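Can it put the kettle away yet?

Every few months I am asked whether a machine can tidy a kitchen. The people asking have usually seen a video, and the video has usually been sped up. My answer for the past year has been "some of it, in simulation, with the furniture where you left it". I have now spent most of a wet December trying to make that answer more precise.

The work was done with Nevinine, a small collection of scripts I keep for running household chores against a simulated arm. It loads a kitchen, puts a few objects on the worktop and gives the arm a chore written in plain words. The policy is one I trained at home on 2000 demonstrations, which is a small diet by current standards. The kitchen used for this post is the one my notes call Pornitz: dark red units, black stone worktops and a wooden floor.

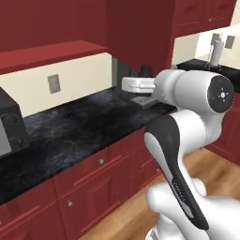

What counts as a chore

I use a short definition. A chore is finished when the object is where it should be, upright if it has an upright, and nothing else has been moved by more than the width of a hand. The last clause is the expensive one. Without it, the success rate on the clearing chores looks quite respectable. With it, a good many runs fail because an elbow has pushed something along the worktop while the gripper was doing its job perfectly well.

Each chore gets 40 attempts with the starting positions shuffled. Across the whole set this came to 554 attempts that I could use, after throwing out those where the physics misbehaved (an object sinking into the stone, mostly). I score them by script and then watch the failures myself at normal speed. The watching takes far longer than the scoring and is where I learn anything.

Reaching is mostly solved

Getting the hand to a point over the worktop no longer worries me. The planner, which I call Grorkari for reasons lost to an old commit message, deals with seven joints and a row of wall units without much fuss. Space under the units is tight, and a human would simply bend the wrist and lean in. The arm has to bring its forearm round first, and it has to know how deep the unit above is. Give it a correct model of the room and it manages.
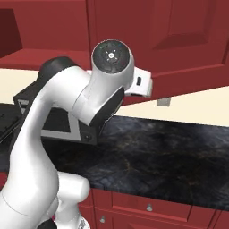 Gripper over the open stretch of worktop, to the right of the microwave.

Give it a slightly wrong model and it does not. I moved the wall units down by 2 cm in the planner's copy of the room, leaving the simulated room alone, and the arm began refusing perfectly good routes. Moving them up by the same amount was worse, as you would expect. Real kitchens are full of errors that size. Mine certainly is – the worktop isn't level and one door hangs low.

For the base routes I use plain Dijkstra on a coarse grid. It is slow and I have not had cause to replace it.

Grasping is not solved

Kettles are a good test because the body is wide and the handle is thin. A parallel gripper with two blocky fingers has to choose between them. If it goes for the body it may not open far enough, and the sides flare towards the base, so the grip tends to ride upwards. If it goes for the handle it needs to arrive at the right angle, and the weight then swings below the fingers.
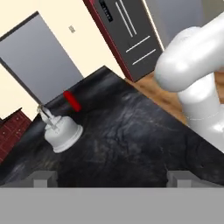
My policy prefers the handle, which I think is correct, but it commits to an approach angle early and seldom revises it. When the kettle has been turned away from the arm, it closes on air, lifts, and carries nothing to the destination with complete confidence. Adding a check on finger width after closing caught most of these. It is three lines of code and did more for the score than a week of retraining.

Small things lying on their sides are a separate nuisance. They roll when touched, and the second attempt starts from a position the policy has seldom met in training.

Where that leaves the chores

Moving one rigid object across a clear worktop: yes, if you don't mind waiting. Moving it across a cluttered one: sometimes. Anything involving a filled kettle I have not tried, as my simulator has no water in it and I would not trust the result if it had. Wiping down is next on the list, once I have a contact model for cloth that doesn't explode. The scripts need a clean-up before I put them anywhere public, and the scoring code should go first.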